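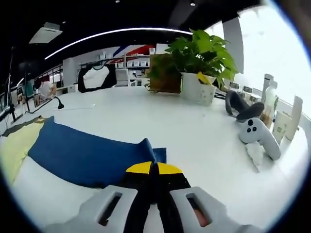
Jostby to Require Fiber Shedding Figures on Contract Linens

The town of Jostby will require suppliers of table linens and work cloths to report how much fiber their products shed in the wash, under purchasing rules approved this month and taking effect in December.

The rules apply to textiles bought for town kitchens, the public pool and two senior centers. Suppliers must submit results for each fabric type, measured over 5 wash cycles, before a bid can be scored. Bids without results will be returned.

Shedding will be reported in milligrams of fiber per kilogram of dry fabric. The town set a ceiling of 128 milligrams for polyester and polyester blends. Cotton and linen must be tested but have no ceiling in the first contract period.

Morena Bortolotti, purchasing manager for Jostby, said the change followed a review of filter waste at the town laundry on Ruggiero Street.

"We were replacing filters more often than the manufacturer's schedule called for, and most of what came out was polyester," Bortolotti said. "The old contract specified weight, color and shrinkage. It had nothing on shedding."

Prendow, which holds the current contract, said it would submit results for its full range before the deadline. The company said fabrics with cut edges tend to lose more fiber than those with stitched hems, and that 12 of its products would be changed to a double-stitched hem.

Skokura, a smaller supplier that bid in the last round, asked for a longer phase-in. In written comments, the company said lab fees would fall more heavily on firms with low sales volume. The town declined to move the date but will accept one test for all colors of the same fabric, provided the yarn and finish are identical.

Wash temperature, load size and detergent dose are fixed in an appendix to the rules. Dark fabrics must also pass a separate colorfastness test, which is unchanged from the previous contract.

Stock already in use is exempt and will be replaced as it wears out. Bid documents are available from the purchasing office.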